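Notes after the Drendovbridge open day
Introduction to Automation, handout for session 6

Read these before the next class. They cover what we saw at the Sidden open day in Drendovbridge, in the order we saw it, with the bits I would like you to remember and a few I would like you to argue with. Those who missed the bus from Fuvthorpe can use them as a substitute, although the substitute comes without the free coffee. You may decide for yourselves whether that counts as a loss.

1. What the visit was for

The syllabus says we go "to observe automated handling in a working environment." The working environment had been tidied for guests, and the floor had that freshly mopped look that floors get in October when the public is invited. Still, most of what we saw was real work, done at a real pace, and some of it went wrong in front of us. I was grateful for that. A demonstration with no failures teaches you mostly about the person who rehearsed it.

2. The big cell

The first stop was the fenced cell with the large arm, moving cartons from a conveyor to a pallet. You all filmed it, so I will be brief.

Every carton is the same size. Every carton arrives in the same orientation. The pallet is always in the same place, held by steel stops bolted to the floor. The arm does not look at anything. It has been told where the cartons will be, and a good deal of money has been spent making sure that this is true.

Our guide said the cell had moved 4,000 cartons since its last stop. When asked what had caused the last stop, the guide said a carton had arrived with one flap open. Write that down. One flap.

Term to know: fixturing. Any arrangement that puts the part where the machine expects it. It is cheap to explain and expensive to build, and it accounts for a great deal of the apparent intelligence in any factory you will ever walk through.

3. The Quách table

The second stop was the grasping demonstration on the Quách bench, where a two-jaw gripper was offered a bin of mixed household goods and asked to empty it. The crowd here was smaller, and it thinned out further when the arm spent most of a minute considering a bag of lentils.

The running score on the whiteboard was 131 successful picks. The number of attempts was not on the whiteboard. I asked for it and was told it was "being compiled." When you write up your own results, please compile both.

Three kinds of trouble came up over and over:

Soft packaging. A bag changes shape when you close on it. The jaws meet, the contents slide away, and you are left holding a corner of plastic with the product hanging from it. Sometimes this counts as a pick. Ask who is counting.

Crowding. A jaw has thickness. If two packets are pressed together, there may be no gap to put it in, and the gripper must either shove a neighbor aside or come in from above and pinch whatever sticks up. People do both without noticing. The bench did the second, with mixed results.

Shine. Clear wrap and glossy printing throw light back at the camera in unhelpful ways. A clear bag with something pale inside is close to the worst case: the camera may see the contents and miss the bag, and it is the bag you have to grab.

Term to know: grasp candidate. One proposed way of closing the jaws on one object. The software produces plenty of these, gives each a score, and tries the best one. "Best" means best according to the score.

4. Tools in the hand

The third stop was the one I had dragged you there for, and it was next to the coat racks. Instead of programming the motion or steering an arm by remote control, a person holds a gripper and does the job with it. A camera mounted on the tool records the view past the jaws. Collect enough of these recordings and you can train a system to work out what to do from that same view.

The attraction is easy to see. A hand-held tool fits in a bag. You can take it to a kitchen, an office or a bedroom, where the light is uneven and no one has bolted anything to the floor. The person holding it already knows how to reach into a crowded tray, and that knowledge gets recorded along with the motion.

The costs are less obvious, and they will be on your worksheet. A person can feel when a packet is slipping, and the camera can't. A person twists a wrist in ways that a given arm may not be able to copy. And a person gets bored. The demonstrator told us that a useful set for a single simple task might need 1,000 recordings, in the voice of someone who had made a fair share of them.

Several of you tried it. You all discovered that your first instinct is to stop looking at the jaws and look at the object, and that the jaws then arrive somewhere else. Please put that in your notes. It is the most valuable thing anyone in the group learned all afternoon, and it came from picking up a sponge.

5. For next time

Bring one page, handwritten or typed, on the following.

Choose one failure you saw at the Quách table. Say what the gripper did, and what you think the system believed was in front of it. Keep those two things apart.

Take the carton cell and remove one piece of fixturing. Describe what would have to be added to make it work again, and guess which version costs more.

Look at Figure 1 and choose two items in the tray: the one you would pick first and the one you would leave until last. Give your approach direction for each. "From above" is an acceptable answer if you can say where the jaws go.

The bus receipts are still with me. Anyone who left a gray umbrella on the back seat should see the department office before it becomes departmental property.

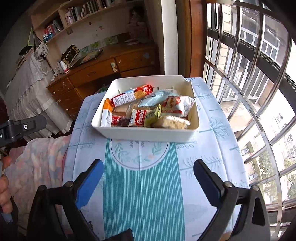
Figure 1. Hand-held gripper, jaws open, facing a tray of packaged snacks.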